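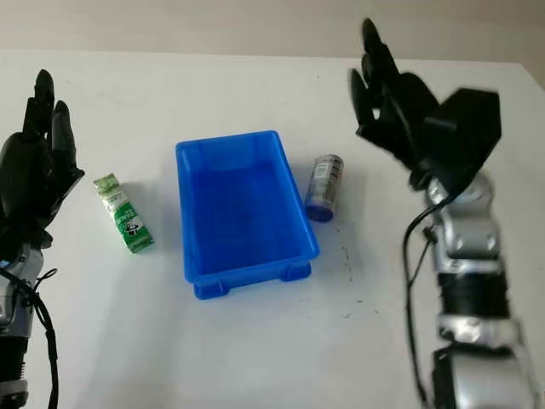
How does a knockout work?

So your club is having a draughts tournament. Great! But what happens if 23 people turn up and everyone wants to play?

Easy way – a knockout. Two players, one game. Winner goes on, loser is out. Then the winners play each other. Keep going until there's one left.

Problem! 23 is an odd number, so somebody has no one to play. That player gets a "bye". A bye means you go straight to the next round without playing. Lucky you.

Who gets it? Names in a hat, usually. Or it goes to the best player from last time. Ask before you start, saves arguments.

What's a seed?

Not the kind you plant. Seeds are the strongest players. They get kept apart at the begining so they don't meet in round one. Otherwise the best game might be over before lunch!

What's a round robin?

Everybody plays everybody. Nobody gets knocked out. Much fairer, but slow. Four players is only six games. 23 players would be 253 games – bring sandwiches.

Points are normally like this:
Win – 3
Draw – 1
Lose – 0

Most points at the end wins. If two players are level, look at the game they played against each other.

Try it

Bheki Msimang's under-tens at the Radebe club do groups of four first, then a knockout for the group winners. Bit of both. Draw your own chart on squared paper, and use pencil becuase you will have to rub things out.

Next time: how to use a chess clock, by Ok-hee Ban.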